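# My walk-through checklist for the Belidholm dental office, 4 May 2022

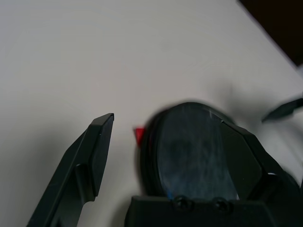
How often should the water lines on a dental chair be flushed? Two minutes at the start of each day, then 20 seconds between patients, and I write it on the log every single time (yes, even when we're running late!).

I work the front half of the office and I do this walk-through before we open. Comments are mine, so forgive the rambling.

**Treatment rooms**

- [x] Chair lines flushed, rooms 1 and 2. Room 2 took a while to get going again, same as last time. I've asked Skaten to look at the valve when they come for the service.
- [x] Suction traps changed. Please, please put the old ones in the lidded bin and not the one by the sink!
- [ ] Light handle covers. We're down to the last box and I've put in an order with Futirano. Until it comes, wipe the handles between patients and let the wipe sit for the full time on the label.
- [x] Foot pedals. All move freely, cords tucked under.
- [x] Eyewash. Ran it, caps back on, tag signed.

**Sterilizing room**

- [x] Dirty side and clean side kept apart. Much better than last month, thank you everybody.
- [x] Weekly spore test sent off. The last result is in the binder, pass.
- [ ] Pouches dated. I found 4 with no date in the second drawer. I pulled them and they'll go through again. Use the pen on the plastic side, the ink can bleed through the paper.
- [x] Ultrasonic cleaner emptied and refilled. Lid on when it's running, even for a short cycle.
- [ ] Heavy gloves for washing instruments. One pair has a split at the thumb. Tossed, and a new pair is on the Futirano order.

**Emergency kit**

- [x] Oxygen gauge in the green.
- [x] Drug dates. Everything's good for now, but the glucose tubes run out in August, so I've stuck a note on the lid.
- [x] Mask and bag in the top tray where we can grab them.

**X-ray**

- [x] Lead aprons hung up, no folds. I ran my hands down all 5 and didn't feel any cracks.
- [ ] Thyroid collar strap in room 2 is hardly sticking anymore. Use the one from room 1 for now.

**Front and hallway**

- [x] Exit signs lit.
- [ ] Boxes by the back door, again! I moved them myself this time, but the path has to stay clear.
- [x] Fire extinguisher pin and tag fine.

Open items go on the whiteboard. If you fix one, put your initials next to it and I'll tick it off on my next round.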